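Rentals > Tavham > Guest FAQ

Apartments Rates Getting Here FAQ Contact

Questions we get a lot

Check in is from 2. Can I come earlier?
Sometimes. Text us the night before, we'll know by then if the cleaners are running on time. Bags can be left at the Wedgate office any time after breakfast.

Where do I park?
One spot per apartment, underground, number is on your fob. Second car goes on the street. Watch the signs on Fedoruk Street, they do tow. Visitor stalls are for visitors, max 4 hours.

How many people can stay?
4 in the two-bedroom, 2 in the studio. Kids count. Travel cots are free, ask when you book.

Is there a damage deposit?
Only for stays over 30 nights. It's a hold on your card, comes off after we've had a look at the place. Can take the bank a few days.

Do you take pets?
Dogs yes, cats no, sorry. Cleaning fee applies. Please don't leave them alone on the balcony, the neighbours complain and fair enough.

What's in the kitchen?
Pots, plates, cutlery, kettle, the usual. Small appliances vary a bit by unit so check your listing if you're fussy about coffee. Salt, oil and dish soap supplied. Chop on a board please, not the counter, marble marks easily. 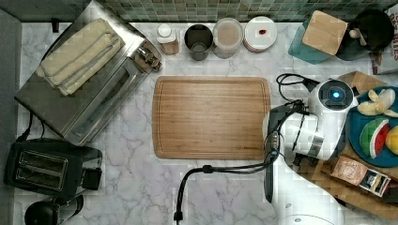

Yaroslav Palamarchuk

Wifi?
Yes, free. Password is inside the hall cupboard door. If it drops out, unplug the router, wait a minute, plug it back in. Works nearly every time. Otherwise ring.

Where does the garbage go?
Chute at the end of the hall. Recycling downstairs beside the bike room, cardboard flattend please. No glass down the chute, ever.

I lost my fob
Call us, day or night. Replacement is charged at cost. Don't buzz the other units.

Can I get a late checkout?
If noone's coming in after you, yes. Ask the day before.

Is the Lurevov building the same as Tavham?
No, different building, other side of the river. Same office handles both. Check the adress on your booking before you get in the cab.

Can I cancel?
Full refund up to 30 days out. After that we keep the first night.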